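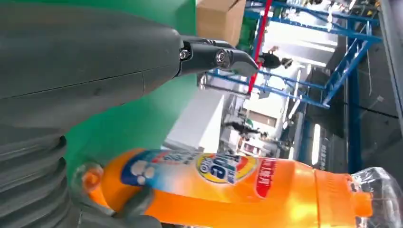 August, bottles again

Kettle's on, feet are up, and I can still smell detergent on my sleeves. Another whole day on the green table. I've slept badly all week (too warm, windows open, foxes) so I was slow getting in and Mahnaz had already sorted the task sheet by the time I'd found my mug.

The job this month is the orange Tide bottles. Pick one up, put it down, stand it up, lay it down, and do all that again until the model has seen enough of it to have a go by itself. Kudari want 1000 good examples before anyone is allowed to start training, and "good" is doing a lot of work in that sentence. Issa had us at 2000 when we first planned it, and Vira talked him down over lunch by pointing out that half of those would be the same example with a different yawn behind it. She's right. I can feel myself getting samey by mid-afternoon. Same approach, same angle, same little pause before I close the fingers. A model that learns from me on a tired day will learn to be tired!

So we've got a new rule: after every 10 examples, something has to change. Where the bottle starts, which way the cap points, which hand goes first, whether there's one bottle lying down or two. Arsen wrote it on the whiteboard in capitals and then forgot it himself before the tea break, which cheered me up no end.

Lying down is the hard one. Upright is easy, you come in from the side and close. Flat on the table, a bottle is all curve, and if you press a bit too far towards one edge it wants to roll off and see the world. I've been coming down from above with the fingers spread and leaning on it first, and only then thinking about a proper grip. Evaristo hates this. He says it's two moves where there should be one and the model will copy the dithering. I say people do exactly the same with a bottle on a worktop, go and watch yourself at home. We left it there, not very gracefully.
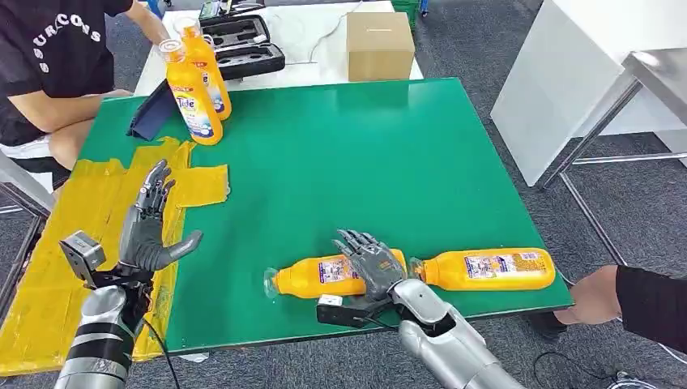 Anyway, the compromise is that I do mine and he does his and we label them separately, so if one way turns out to be rubbish we can throw it out without losing the lot. I do quite like that, even though it means another column in the spreadsheet and I'm the one who fills in the spreadsheet.

The wrist views are worth the bother, I think. I went through a batch before home time and from the head view I'd have passed nearly all of them, but up close you can see where the fingers really are on the plastic. I marked 4 down to "unsure" and sent them to Mahnaz, who is much stricter than me and will bin them.

Tomorrow: ask Issa whether a bottle that gets nudged and then picked up counts as one example or two. Ask Vira about the Graddale visit, I still don't know if it's us going there or them coming here. Buy plasters. And go to bed at a sensible hour, foxes permitting.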